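**Baudry Running Association** · 2026-04-05

1/ Registration for the Lirden Half Marathon and Relay is now open. Entries are accepted through the Association's website and at the Clemimden sports hall front desk during regular hours.

2/ The field is limited to 1354 runners across both events. Relay teams count as 2 places each. Once the limit is reached, names will go on a waiting list in the order received.

3/ The course has changed. Following the February review by race director Benoît Maillard, the start has moved from the bridge to Clemimden Square. The finish remains at the Baudry track.

4/ Runners must be at least 19 years of age on race day for the half marathon. The relay is open to younger runners with a signed parental form. Forms will not be accepted at the start line.

5/ Relay handover takes place at the old Brullico mill. Second-leg runners should use the shuttle, as there is no parking at the mill. Shuttle times will be posted here once confirmed with the town.

6/ Bibs may be collected in person only. Please bring a photo ID. A teammate may not collect on your behalf. Questions about bibs should be sent to Esi Nartey at the registration desk.

7/ Transfers to another runner are permitted until entries close. The fee for a transfer is $5. Entries cannot be carried over to next year.

8/ Pace groups will be led by Clémence Roussel and Doaa Salem. Runners who wish to join a group should state their target time on the entry form.

9/ The Association reminds all entrants that the time recorded by the bib chip is final. Personal timers and watches may be worn but will not be used to settle results.

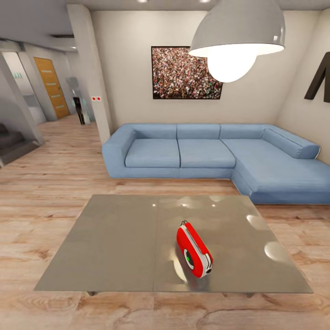

*Small red and white item with a green and white dial, on a gray coffee table.*

10/ Headphones are not allowed on the road section between Clemimden and the mill. Marshals will ask runners to remove them.

11/ Requests for an accessible start position should be addressed to Ginette Courtois before entries close. Replies to this thread are not monitored on weekends.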